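Gripper Bench FAQ
Last updated 1/10/26

I get the same handful of emails every time I post a gripper comparison, so I finally put my answers in one place. If yours is missing, write to me and I'll add it!

Which grippers are you comparing?

The Sugawara parallel gripper and the Dukard one, which is a bit narrower at the fingertips. I started in June with the Sugawara alone and added the Dukard once I'd stopped breaking things (mostly).

Why do you test with wire? Blocks are so much easier.

They are, and that's my problem with them! Both grippers did so well on blocks that I couldn't tell them apart. Wire sags, springs back and snags on its neighbors, and a finger that closes slightly crooked will push a strand away before it ever gets hold of it. I learned more from 25 wire picks than I did from 500 block picks.
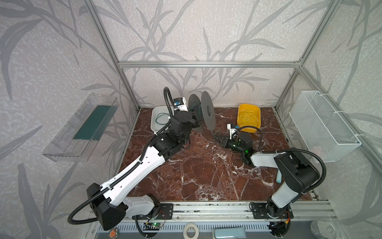
I do still run blocks after I change a fingertip, just to check that I put it back on straight. It takes a few minutes and it has saved me a whole evening more than once.

Do you really need a camera on each wrist?

For wire, I'd say yes. I tried going without for a while and kept missing thin strands, because the gripper itself blocks the view from overhead right when you need it. Watch your cable slack, though — mine was too short at first and tugged on the wrist whenever I reached far back.

What controller do you use?

A Janthorpe board, firmware 2. I also tried the Fallthorpe, and I liked its menus a lot better, but it forgot my grip force setting every time I restarted it. Maybe they've fixed that by now.

How many picks have you logged?

927 on wire so far. Failed picks count too, and I write down what went wrong with each one.

So which gripper should I buy?

For loose thin wire, I lean toward the Dukard. For coils and anything chunkier I'd take the Sugawara, which holds on better when the part twists. If you can borrow one before you pay for it, please do.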